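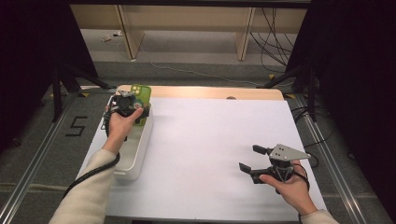
Katau 参观记录：Derkell 手机收纳与交接工位

八月，星期四，上午九点半到场。地点是 Katau 的 Thaweesak 楼二层，Derkell 的整理与交接区。接待人 Amnuay Suksawat，负责工位布置和器具选型。参观路线按货物流向走：收货口、登记台、整理室、暂存架、交接窗口。整理室停留时间最长，本文篇幅也主要放在那里。

背景
Derkell 在 Katau 的业务是代企业客户收发公务手机。员工入职、离职、换机，手机都要经过一次登记、一次外观核对和一次入盘。该点 2021 年启用，最初与文件收发共用一间房，后来文件业务搬去了楼下，整层归手机。参观当天的批次共 67 部，来自同一家客户，型号不统一，有的带壳，有的贴了贴纸，没有提前清理。Amnuay 的说法是，公务机到手时带什么就按什么登记，贴纸和壳都算外观的一部分，工位上不撕、不拆。

收货口与登记台
收货口是一扇普通的双开门，门内铺防滑垫。纸箱在垫子上拆，拆完的箱板立在墙边，当天清走。登记台面对门口，高度比整理室的桌子高，适合站着写字。登记单一机一行，内容为序号、颜色、外观备注、盘号。型号一栏反而在最右侧，字也小。问及原因，答复是颜色和外观在下一个工位最容易核对，型号由系统带出，手写只作备用。

外观备注有固定用词。背面有图案的一律写“背面印或贴”，不区分是贴纸还是印刷。这一条我觉得写得实在。隔着一层透明壳看，两者常常分不清，登记员若各写各的，到交接窗口就会对不上。颜色也只用一份短表，浅绿、黄绿、荧光绿合并成“绿”，深灰和黑则分开。

整理室
整理室地面是灰色地毯，走动声小，椅轮印也浅。工位编号做在地上，5 号工位的数字是手写的，黑色，配胶带。Amnuay 提到试过印刷的地贴，搬桌子时揭起来留胶，后来就改回手写，写坏了重来一张，成本可以忽略。编号放在地面有一个实际好处：桌面清空、换布、换盘都不影响它。

桌子的桌面是浅色木质，外面是铝质框架，银色型材沿两侧走。桌面上铺一大张白色垫面，盖住了大部分面积，远端留出一条木边，木边中部有一个小圆孔。白色垫面对手机整理很合用。深色机身、彩色机身放在上面轮廓都清楚，掉一颗卡托或一枚卡针也能马上看见。缺点是显脏。当班结束要擦，擦不掉就换。我看到的几张桌子用的都是同一种铺法，平整程度略有差别。

房间两侧有深色帘子。后方靠里是一件浅色木柜，有竖向隔板，下层敞开。敞开的一层按 Amnuay 的规定放备用盘和干净垫面，不放手机。他对这一点要求比较严：凡是没有盘号的地方，手机一律不落。

浅盘
盘子由 Dunden 供货，白色塑料，长方形，敞口，四边有立壁。在 5 号工位上，盘子靠桌面左侧放，长边朝向桌子里端，右侧桌面留作取放。这个摆法与我以前见过的横放不同。横放时盘子挡在人和来料之间，手要越过近端的壁；纵放时手沿着盘的长边走，先满远端，再往近端退。对右侧的占用也小。

入盘顺序的规定如下：
一、先放盘的远端，依次向近端排列。
二、手机竖着拿到盘上方，镜头一端朝上，核对背面，再放平。
三、放平后屏幕朝上还是背面朝上，以登记单顶部的勾选为准，一盘之内不得混放。
四、相邻两部之间留一指宽。
五、盘号写在纸卡上，纸卡贴在近端外壁。

第二条是整个流程里唯一的核对动作。竖拿时，背面上部的镜头和中段的贴纸或图案都露在外面，对着登记单看一眼即可。若平着端过去，手指通常正好盖住中段，要再翻一次。多翻一次，滑脱的机会就多一次。多镜头的机型上沿凸出明显，放平时要先落下沿，再落上沿，否则镜头圈先碰盘底。

盘底没有衬垫。我问是否考虑过加绒布或泡棉，Amnuay 拿出试用过的一块泡棉衬，边缘已经翘起。泡棉裁得再准，反复取放后也会位移，碎屑还会进充电口。绒布的问题是吸灰。最后的决定是不加衬，靠放置手法控制，并把光底盘的擦拭列入班后项目。带壳的机器在光底盘里基本没有问题，裸机要轻一些。裸机背面若是玻璃，与光滑盘底之间容易滑，抬盘时须保持水平。

立壁高度值得记一笔。壁太低，叠放时上盘会压到镜头凸起；壁太高，手伸进盘的远端时手腕要抬得很别扭。Dunden 有浅、深两种规格，这里整理工位只用浅的，运输换深的，两种外形尺寸一致，可以放在同一格架上。换盘会多一次倒手，Amnuay 承认这一步不理想，暂时没有更好的安排。

实际操作
我在旁边看了一个完整的装盘过程，随后得到允许自己装了一盘。几点体会：

远端确实是最难的位置。站姿正常时，手到盘的最远处，前臂几乎伸直，放下最后一小段全凭手腕。个子矮的人会不自觉地踮脚或前倾，衣服下摆蹭到桌边。把盘往身前拉一掌可以改善，但近端就会贴住桌沿，纸卡不好读。现在的位置是折中的结果。

长袖针织衣物在这个工位上要注意袖口。袖口宽松时会扫到已经放好的手机。墙上的工位须知写的是“袖口收至腕部以上或贴腕”，没有规定必须换工服。

颜色鲜艳的手机装得快。绿色、红色的机器在白盘里一眼可辨，登记单上也很少重色。最慢的是一批都是黑色或深灰的，只能逐部看外观备注。当天的批次颜色杂，装盘过程因此比较顺。

一指宽的间距比看上去重要。我第一次装时间距偏小，取中间一部时带动了旁边一部，镜头凸起卡在邻机壳沿上。重新拉开后没有再发生。间距由目测控制，盘底不画线。我建议在长边内壁上做浅刻度，Amnuay 记下了，同时提醒说机型宽度不一，固定刻度未必适用。

暂存架与交接窗口
装满的盘子抬到暂存架。架子为钢制，每格一盘，不叠放。格口有插卡槽，卡片内容与盘上纸卡相同，抬入时两张卡当面对一次。架子最上一格空着不用，抬盘过肩容易倾斜，这是明文写在架侧的。抬盘要求 2 只手各持一短边，单手托底不允许，哪怕盘里只剩一部。

交接窗口在走廊另一头。领取人报序号，窗口人员按盘号取盘，整盘端到窗口内侧的台面，再从盘里取出对应的一部。取机时同样竖拿，背面朝向领取人，双方看过贴纸、图案、划痕后签字。入盘时的竖拿和出盘时的竖拿是同一个动作，登记单的备注也在这里第二次用到。窗口台面同样铺白色垫面，边角用胶带压住，有一角已经卷起，参观时正有人在换。

领取人有时会要求当场撕掉贴纸。窗口不代撕，签字之后由本人处理，旁边备有一个小垃圾桶和一包湿巾。

问题与记录
下面几项是参观中提出、现场没有定论的：

盘子纵放占桌面左侧，对惯用左手的人是否要镜像摆放。目前不镜像，换手的人自己适应。Amnuay 倾向于维持统一，理由是换班后盘位一变，纸卡朝向也得跟着变。

桌面远端的圆孔目前不参与流程。我问能不能用来走线，答复是可以，但白色垫面铺得再往里一些就会盖住它，要用就得先把垫面尺寸定死。

白色垫面的更换周期没有写入规程，只写了“见污即换”。不同班次的标准差别较大，这一点我认为应当补上具体的判定方法，例如拿一张新垫面的边角料作对比。

盘内带电池的设备数量上限由楼宇方面另行规定，本次没有看到文件，不作记录。

交通与时间
Thaweesak 楼没有访客车位，从主路下车后步行进院，前台登记后乘货梯旁边的小客梯上二层。参观需提前联系，一次最多接待 2 人，整理室内不提供座位。全程走完到中午结束，其中整理室占了一半以上时间。楼下有一家卖米粉的铺子，午间人多，出餐不慢。

随身手机在登记台前要报备颜色和外观，离开时核对一次。我的手机是黑色无壳，备注栏写了“右下角磕痕”，出来时核对用的也是这四个字后面的括号：可触及。登记单副联撕给访客，我把它夹在了笔记本里。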